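Progress Report: Sight Retention and Recoil Durability Testing, Compact Carbine Program
Reporting period ending October
Prepared for Analyn Padilla, Program Manager, Culteck
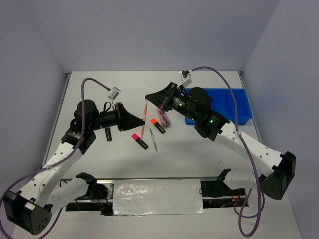
Work in this period covered the second block of live-fire durability testing on the short-stroke carbine, the sight retention study requested after the spring review, and the start of the suppressor back-pressure measurements. The cold-chamber work listed in the original schedule has moved to the next period. Spending is within the approved budget except for ammunition, which is covered in section 5.

1. Live-fire durability

Block two used three carbines, serials 04, 05 and 07. Serial 06 was withheld as the reference gun and has fired only its proof and function rounds. Across the three guns the block consumed 2,399 rounds, all from one lot of 5.56 mm ball. The planned total was 2,400; one round with a dented case was pulled before loading and not replaced.

There were 18 stoppages. Eleven were failures to feed, and nine of those came from the same two magazines. Both magazines had spread feed lips when gauged after the session. They have been tagged and removed from the pool. Four stoppages were failures to eject on serial 05, and three were bolt-over-base malfunctions on serial 07 late in its third session.

With the two bad magazines taken out of the count, nine stoppages remain. This is higher than block one. The serial 05 ejection failures stopped when the ejector spring was replaced. The old spring measured short against the drawing, and its free length was not recorded at build, so we can't say whether it took a set in use or was short when installed. Springs will be measured and logged at assembly from now on.

The bolt-over-base malfunctions on serial 07 are unresolved. High-speed video of the ejection port shows the bolt moving forward before the top round has fully risen. Oskari Karppinen suspects carrier velocity, and the gas port on serial 07 does gauge at the top of the tolerance band. A port at the bottom of the band has been cut into a spare barrel and will be tried in the same receiver before any change to the buffer weight.

Bolt lugs on all three guns were inspected by magnetic particle after every session. No cracks were indicated. Extractor claws show normal edge wear. The cam pin on serial 04 has a polished flat on one side that was not there at the end of block one, and it will stay in the gun so the wear can be followed.

2. Sight retention

The retention study compares the standard rail clamp with the revised clamp supplied by Dagdag. Each clamp type was fitted with the same model of optic, torqued to the maker's value, and checked on the collimator before and after firing.

Standard clamp: mean shift in point of aim 0.4 mil after 500 rounds. The largest single shift was 0.9 mil, on serial 04.
Revised clamp: mean shift 0.1 mil after 500 rounds. The largest single shift was 0.2 mil, on serial 07.

The return-to-zero test (remove, refit, recheck) was run for 20 cycles per clamp. The revised clamp stayed inside 0.2 mil for all cycles. The standard clamp was outside that limit on seven. Most of the error was in elevation, which fits the recoil lug clearance measured at receiving inspection.

One revised clamp lost its finish at the contact face and showed bare metal after the cycle test. Dagdag has been sent the part and a short write-up. They have offered a harder coating at no change in unit price. The samples have not arrived.

The drop test portion was run on serial 05 only, at 1.5 m onto steel-backed concrete, six orientations. The optic held zero in five. In the muzzle-down orientation the shift was 0.6 mil with the standard clamp. The same drop with the revised clamp will be run once the coated samples are in.

3. Suppressor back pressure

The pressure ports were drilled and the transducers fitted on the Wekville barrel. Calibration took longer than the schedule allowed. The first two transducers drifted beyond the permitted limit after fewer than 100 rounds and went back to the supplier. The replacements have been stable over 90 rounds, and those data are usable.

Early figures show the cyclic rate rising by 14 percent with the suppressor fitted and the gas regulator left in the normal position. Moving the regulator to the suppressed setting brings the rate back to within 3 percent of the bare barrel. Bolt velocity was not measured in these strings. The laser gauge needs a new bracket to clear the suppressor, and the drawing is with the shop.

Gas at the shooter's face was not part of this work package. Two of the shooters noted it in their session sheets and the comments are in Appendix B.

4. Facilities

The indoor tunnel at Skedotdale was closed for four working days for replacement of the bullet trap lining. The time was used for gauging, magazine sorting and the lug inspections. The tunnel exhaust fan is now pulling the rated airflow and the daily round limit has been lifted.

The chronograph screens at the 25 m station were realigned. Velocity data from the first session of block two were taken before the realignment and read 11 ft/s low compared with the later sessions. A correction has been applied in the data file, with the raw values kept in a separate column.

5. Budget

Labor and range fees are on plan. Ammunition is 6 percent over plan, caused by a price increase between the quote and the order. The difference has been covered from the travel line. The returned transducers were credited in full.

6. Open items

a. Serial 07 gas port comparison, spare barrel ready. Karppinen.
b. Coated clamp samples from Dagdag, and the remaining muzzle-down drop.
c. Laser gauge bracket.
d. Spring log added to the assembly sheet. Draft is out for comment.
e. Approval is needed for the purchase of 12 new magazines to replace the tagged pair and bring the pool back to full count. The quote was sent to your office with the September invoice.

7. Next period

Block three will run with the same three carbines and a second ammunition lot. The cold-chamber function test will start with serial 05 after an overnight soak at -40, followed by serial 04. Serial 07 will not go into the chamber until the gas port result is known. The back-pressure strings will be repeated with bolt velocity once the bracket is fitted.

Appendix A: session logs and stoppage sheets
Appendix B: shooter comments
Appendix C: collimator readings, clamp study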